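Brellelell Fall Doubles Gets a New Home

06/06/2018

Well, we finally have a course for November! After a lot of phone calls (and one very long lunch) the Brellelell doubles is moving over to the Pirnel course, and I could not be happier about it. If you played the old place last year you remember the mud on hole 7. I lost a shoe in it. I'm still a little sore about that shoe.

Radek Danko walked the whole layout with me last week and we came back with sunburns and a pretty good plan. We'll play the short tees in the morning and the long ones after lunch, same partner for both rounds. There's room for 70 players, and the parking lot is right next to the first tee, so no more dragging coolers up the hill.
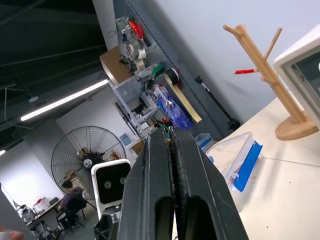 Radek also wants to bring back the ring of fire putting contest, where everybody circles the basket and throws at once. I'm for it! Vlasta Halás won it the last time we had one and she still has the disc on her dashboard, all warped from the heat. She's playing with her brother this year, so the rest of us are probably throwing for second.

Entry stays the same as before and you can pay me when you show up. The Tóth bakery is sending rolls again, and the folks at Bosivier are lending us three baskets for the practice area, so come early and warm up. I'll have the grill going by the time the first cards come in. Bring a side dish if you feel like it, though we had an awful lot of potato salad last time.
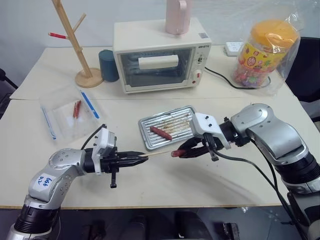
Do I need a partner to sign up?

Come by yourself if you want, we draw names for all the singles right before the morning round and pair you up then.

If the weather turns really ugly we'll play the short tees only and eat sooner. I'll post the hole map once Radek redraws it, his first one had two hole 3s.

7 comments
Shared 3 times

Recent items
Spring Doubles Results
Lost and Found Discs
Work Day at the Old Course
Putting League Starts Up Again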